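Gripper Maintenance Technician (part-time)
Motgate, Hand Tool Bench
Posted 12 December 2025

Motgate is hiring one technician to look after the hand-held grippers used on our Gendach station. The job is bench work: changing finger pads, checking jaw travel, cleaning, and keeping the repair log. The post is 30 hours a week, days only, and reports to Ngân Quách.

The Gendach station has one white-topped work surface and 3 grippers, two in use and one spare. Operators use them to handle everyday items such as bags and balls. A gripper comes to the bench when its log reaches 1282 cycles, or sooner if an operator flags it. You will strip it, clean it, refit it and try it at the station before it goes back into use.
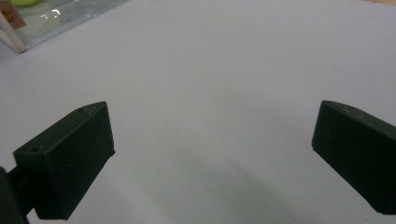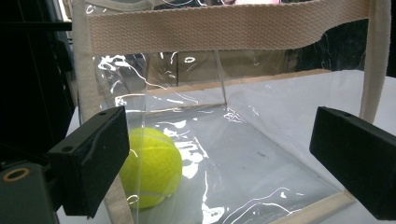 Most of your week will go to the fingers. Pads are inspected at every service and changed when they no longer meet the wear limit on the service sheet. You will look for scuffs on the inner faces, like the thin vertical ones on the left finger in the first picture, and decide whether they are only marks or the start of a groove. The small round holes in the fingers have to be kept clear of dust and adhesive. You will also open the jaws fully, measure the gap, and write the reading on the sheet. Clear plastic gets extra attention, and after a pad change you will run the tote bag and tennis ball through the station's handling check.

Other duties:
Order pads and fasteners under part list 339
Keep the spare gripper ready to swap in
Show new operators how to report a fault
Help Tài Đinh with calibration on Friday mornings

You need:
One year of bench repair experience, in any field
Steady hands with small screws
Comfort using calipers and a torque driver
Clear handwriting or typing for the log

Programming is not part of the job. We train on our own tools, and the first two weeks are spent alongside Huệ Lã, who has run the bench since last November.

To apply, send a resume and a short note about something you have repaired to Houshang Sharifi at the Motgate front office. Interviews include a paid one-hour bench task. Parking is free and the entrance is step-free.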